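5/6/21

I've put off writing up the Wendix kit because every time I thought I was done with it, it did something that made me change a paragraph. I'm going with what I have.

Quick recap for anyone who missed the October post. Wendix is the gripper and software bundle that Rornosside sells for small arms, and I bought mine through Traderia for $2055 before shipping. The product page says "household ready." It also says "learns a new chore over lunch," and that line is why I opened my wallet and why I've been in a bad mood since.

Setup wasn't terrible. The bolt pattern matched my arm, the cable was long enough, and the software found the gripper on the second try. The manual has one page on calibration and four on the warranty, if you want to know where their heads are.

For the chore I picked dishes, same as everybody. Plates in a small wooden rack, pick one up, put it down where I say. I wanted something with narrow slots and neighbors to bump into, since their demo video uses a single bowl in the middle of an enormous counter.

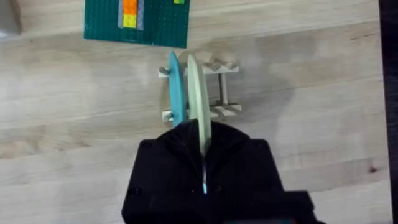 ## The grip itself

Credit where it's due – the fingers are decent. With the green plate upright in its slot and the blue one nearly touching it, there isn't much room to get in, and the gripper is a boxy thing up close. It can be lined up on the edge of a plate if you're patient. The little blue light on the housing is supposed to mean "ready." I've learned to read it as "powered."

My complaint is with who does the lining up. Out of the box, that was me, by hand, over and over. The "lunch" took six evenings. Move the rack a couple of inches and you get to start having opinions about the software again.

## Should you buy it?

The older Naylor gripper I used before this cost me $429, and for plain pick and place I can't say the Wendix is worth the difference. It's quieter, and the app looks nicer. There's also a subscription tier that promises better recovery after a missed grab – I haven't paid for it, and I resent being asked.

If Rornosside drops the price or puts out the firmware update they keep mentioning, I'll run the rack again. Until then I'm doing my own plates.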